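4.3 Knot practice on the bench console

Skirora Student Surgical Robotics Club, Console Handbook

Complete section 4.2 (homing and instrument check) before you begin. Each session at the console lasts 60 minutes, set-up included.

1. Log in to the Tretutari console with your club number. Select Exercise 33, Instrument Tie.

2. Set motion scaling to Fine. Leave the camera pedal alone until both instruments respond to the hand controls.

3. Bring both tips into view. Do not move an instrument you cannot see.

4. Take the suture in the left jaws and close them. Leave enough slack to reach the other instrument without pulling on the tissue.

5. Keep the right jaws open and pass the strand around the right instrument to form the first wrap. Move slowly. The console gives no force feedback, so judge tension by watching the thread.
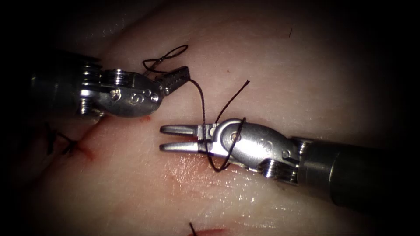 A second wrap at this point is worth the trouble, Kordestani wrote in the club log, as a single one tends to slip off the wrist when you turn to reach for the tail. Members who find this to be the case may add the second wrap. The scoring software accepts either.

6. With the wrap in place, move the right jaws to the free end and grip it near the tip.

7. Draw the tail through the loop. Pull the two instruments apart evenly, in line with the knot, until it lies flat.

8. Repeat in the opposite direction for the second throw. Cut both ends short.

Note: If the strand catches on a wrist joint, stop and open the jaws. Back the instrument out along the path it came in on. Do not rotate the wrist to shake it free.

Caution: Never grip the needle and the thread in the same jaws. Error 177 means the jaw motor has exceeded its load limit. Release the hand controls, wait for the green light, and repeat homing.

9. Save the run before you log out. Files go to the Fakidstead folder under your club number. Runs that are not saved do not count toward the October qualifier.

Replacement jaw covers are listed under part 563 in section 7.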